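Roltstead Exteriors Service Desk
Ticket: siding noise and panel movement, west elevation
Site: Borbély residence, Endby
Opened: September 23, 2021
Assigned to: Nima Mahmoudi
Status: Closed

Reported problem
Homeowner reports a loud popping from the west wall in the afternoon, mostly upstairs. Two courses below the bedroom window look wavy when the sun is low. Vinyl was installed by our crew in December over the original sheathing. No leaks reported.

Entry 1, N. Mahmoudi
Called homeowner. Popping starts when direct sun reaches the wall and stops after sunset. Pattern fits thermal movement with restricted panels. Asked whether anything had been attached to the wall after install. Answer: one hose reel, lower left, well clear of the wavy section. Site visit scheduled.

Entry 2, Z. Boros
On site. Checked side-to-side play by hand, starting at course 1. Courses 1 through 12 slide freely. Course 13 does not move. Course 14 moves slightly at the right end only. Unzipped 13 and found nails driven tight to the hem, several of them at the end of the slot. Gap at the J-channel under the window is close to zero. Did not have matching stock on the truck, so zipped the course back up and left it.
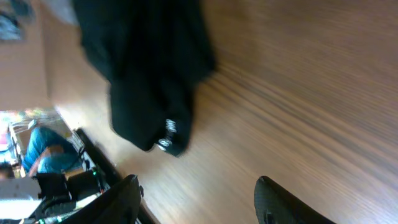 Also checked the corner posts. Left post hangs correctly from the top of the upper slots. Right post is pinned by one nail near the bottom. Backed that nail out to leave a gap about the thickness of a dime. Homeowner to report whether the noise changes.

Entry 3, N. Mahmoudi
Homeowner reports less noise near the corner, no change under the window. Consistent with Zsolt's findings. Need to know who nailed the upper courses and whether the same was done on the other elevations. Forwarded to Norbert Pap.

Entry 4, N. Pap
Install sheet shows the crew changed over at course 13. Second crew set the nailer depth for trim and did not reset it. Same crew did the upper north wall. Add north wall to the work order. Parts: 26 panels in the Erkenier double 4 profile, J-channel for one window, 300 nails. Lot number must match or the color will be off next to the old courses.

Entry 5, Á. Hegyi
West wall stripped from course 13 up and rehung. Nails centered in slots, heads left proud of the hem. Panels cut short at the J-channel for expansion. Two panels had cracked hems and were replaced. North wall: three courses tight, corrected in place, no replacements. Unused panels returned to stock.

Entry 6, N. Mahmoudi
Follow-up call after several sunny afternoons. No popping. Waviness gone under the window. Homeowner asked for the hose reel screw holes to be slotted, sent instructions by email.

Resolution: fasteners too tight, upper west and upper north. Covered under workmanship, no charge.
Open item: nailer depth check to be added to crew changeover sheet. Owner: N. Pap.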